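Progress Report: Robot Arm Introduction, Hundon Assembly and Repair Workshop
Reporting period ending December
Prepared for the Thygesen Workplace Fund by Anneli Savolainen, Project Lead

1. Purpose of this report

This report covers the second period of the grant awarded to Hundon for the introduction of robot arms on the sorting and return benches. It sets out what was completed, what was delayed, how staff working time and duties have changed, and what we intend to do in the coming period. Financial statements are submitted separately by the Skullham office.

2. Status against the work plan

Both arms approved under the grant are now installed at Hundon. The first has been in daily use on the return bench throughout the period. The second, intended for the sorting bench, was delivered late and has been used only for supervised runs. The guarding and the emergency stops on both benches passed internal inspection, and one comment on the height of the stop button at the sorting bench has been dealt with.

The software connection to the stock system was to have been finished in this period. It is not finished. The supplier, Bokov, delivered a first version that recorded items correctly when they were handled one at a time but lost entries when two trays were open at once. A corrected version has been promised and will be tested at Skullham before it is put on the Hundon benches. Until then, staff enter returns by hand, as they did before the project began.

During the period the return bench arm completed 613 supervised transfers of mixed items. Those transfers were logged by the staff on duty, with a note of any item that had to be moved by hand afterward. The log is kept on paper and will be provided to the Fund on request.

3. Changes to duties and working hours

The Fund asked us to give particular attention to the effect on staff. No position has been lost and no contract has been shortened as a result of the project. The agreement signed with staff representatives at the outset remains in force and covers the full grant period.

The main change is in how the day is divided. Before the project, return bench staff spent most of a shift lifting items from incoming trays and setting them out for inspection. With the arm in use, that work is shared. One person supervises the bench and clears the items the arm cannot manage, while colleagues carry out inspection and small repairs. Supervision turns are limited to 60 minutes, after which the duty passes to the next person. This limit was requested by the staff themselves, who found longer turns tiring in a different way from lifting – the hands are idle, but attention cannot be.

Staff have reported less wrist and shoulder strain at the end of the shift. We treat this with caution, as the period was a quiet one for returns and the comparison with a busy season has yet to be made. Several people also said that they missed the steady pace of the old arrangement and the conversation that went with it. The supervisor's stool faces away from the repair tables, and we plan to turn the bench so that whoever is on supervision can talk with the others.

There has been some disagreement about who is responsible when an item is damaged during a transfer. Staff were concerned that the supervisor on duty would be blamed. A written rule now states that damage during an automatic transfer is recorded against the bench and not against a person. The rule has been posted at both benches.

4. Training

All return bench staff have completed the basic course, which covers starting and stopping the arm, clearing a dropped item and making an entry in the log. The advanced course, which covers changing grip settings and teaching new positions, was planned for the whole group. We have changed this. Attendance fell after the first session, and those who stayed asked for practice in shorter blocks at the bench in place of classroom time. The revised course is taught at the start of the morning shift, before the trays arrive.

Part of the practice takes place in simulation. Trainees set up a grasp on screen, watch the result and adjust it before they work with the arm itself. The simulated rooms are furnished as ordinary homes, with lamps, chairs and household objects on the tables, and this caused some doubt at first among staff who expected to see their own bench. In use, the variety has been helpful. Items returned to Hundon come in every shape, and a trainee who has practiced only on boxes is poorly prepared for them.
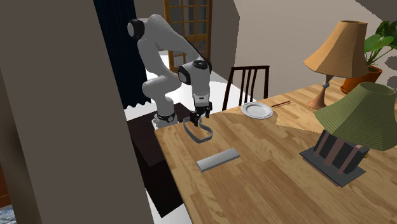

Low, open shapes have proved the hardest to teach. A closed band lying flat gives the two fingers very little height to work with, and the trainee must decide whether to take the rim from one side or to close across a narrow part of the loop. A flat block raises a different question, that of which pair of sides to grip. These decisions are now discussed in the group before anyone enters a setting, and the discussions have become the most valued part of the course.

5. Difficulties and risks

The delay in the stock connection is the most serious risk to the work plan. If the corrected version is not accepted early in the next period, the sorting bench will open with manual entry, and the expected saving in clerical time will not be reached within the grant.

A second risk concerns dependence on a small number of trained people. At present only two members of staff are authorized to change grip settings, and when both are absent the arm can be used only for items already taught. The revised training course is intended to correct this.

6. Plans for the next period

We will complete testing of the corrected software at Skullham, bring the sorting bench into daily use on the early shift, and finish the advanced course for all return bench staff. The staff survey carried out at the start of the grant will be repeated with the same questions, with one addition on supervision turns.

We ask the Fund to approve moving the unspent travel allowance to training time. The amount is small and does not alter the total award. A revised budget line is attached to the financial statement from Skullham.

Anneli Savolainen
Project Lead, Hundon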